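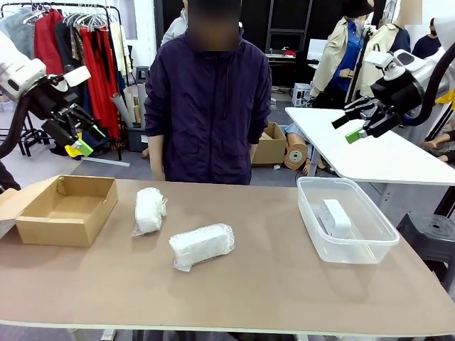 Our budget section starts with the question our group argued over longest, whether the Prelgate packing bench should get a second arm or spend the same money on grippers and spares. The Dostov quote covers two arms, and its payback table assumes both are busy the whole shift. We don't think they would be. With a shallow open carton at one end of the table, a clear plastic bin at the other and a couple of bubble-wrapped packages between them, there is only so much for two grippers to do before one waits for the other. The fingertip pads are a cost too, yellow on one arm and bright green on the other, and neither supplier lists replacements as a separate line.

Ratitz was cheaper on the arms and vague on everything else. Their offer leaves out mounting, cabling and training, and support ends after 8 months. Chisholm would lease the pair for 3 years, but the contract makes us pay for downtime we didn't cause.

Both sales sheets promise 80 parcels an hour. We used 60 in our own spreadsheet and still consider that generous for soft wrapping, where the outside of a parcel says little about where to grip it. At 60 the second arm does not pay for itself within the lease.

Items missing from every quote:
Replacement finger pads
A person at the bench during setup
Floor space for empty cartons
Removal at the end of the contract

We recommend budgeting for one arm in January and asking Dostov to price the second as an option, with the pads itemized. The lease should stay off the table until the downtime clause is rewritten.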